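Section 3. Stacking, Moving and Storing Flurnness Folding Chairs

Read this section before the chairs are moved for the first time. It applies to the Flurnness armless chair and the Flurnness chair with arms. For the Yazzie stool, see the separate sheet packed with the seat.

3.1 Stacking on the floor

1. Fold each chair fully. The seat must sit flat against the back with the latch closed.
2. Lay the first chair face down on a clean blanket or sheet.
3. Place the next chair on top, turned the same way. Line up the rear feet.
4. Stop at 20 chairs. Chairs with arms are stacked on the cart only.

Note: Fabric seats mark easily. Put one of the supplied felt sheets between every pair of chairs if the stack will stand longer than a weekend.

CAUTION: Do not slide a chair out of the middle of a stack. Unload from the top.

3.2 Tables stored with the chairs

Tables may share the storage room. Check leg joints before stacking a table, and keep tables out of the cart lane. 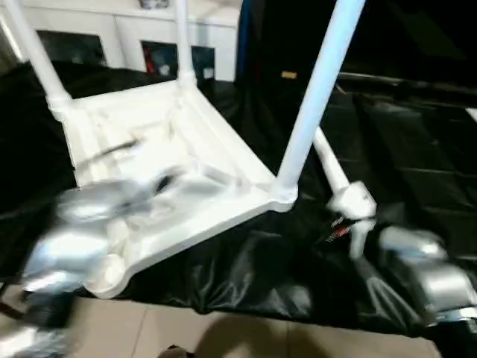
Table with underside facing up, legs at the connector sleeves.

3.3 Loading the Komham cart

1. Park the cart on a level floor and lock both rear casters.
2. Fold the retaining bar down until it clicks.
3. Hang the first chair on the inner hooks with the seat facing the bar.
4. Load the left and right sides in turn. The difference between sides must never be more than 3 chairs.
5. Raise the retaining bar and insert the pin. The pin head must be on the outside.
6. Unlock the casters and push the cart from the handle end.

CAUTION: A loaded cart needs two people on any ramp. Stay off the downhill side.

Note: Carts shipped before January have a shorter pin. Order replacement pin part 3334 from Gitusis. The old pin can be used on level floors only.

3.4 Glides and feet

Inspect the glides each time the chairs come out of storage. Replace a glide if it is split, missing or worn down to the metal insert. Pull the old glide straight off, wipe the tube end, and press the new one on by hand until it stops. Do not use glue or a hammer. 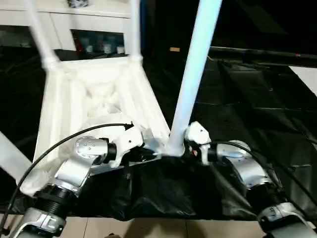 Can the chairs be stored in an unheated room?
Store them there only if the room stays dry. Leave the felt sheets out in damp weather and let the chairs reach room temperature before unfolding them.

3.5 Service

Tighten the seat bolts once a year with the supplied hex key. If a latch does not close by hand, tag the chair and take it out of use. Latches are not repaired on site. Send the chair label number to Sunita Crenshaw, Gitusis parts desk. Cart questions go to Clyde Holloway at the same address.

Section revised 4 September 2019.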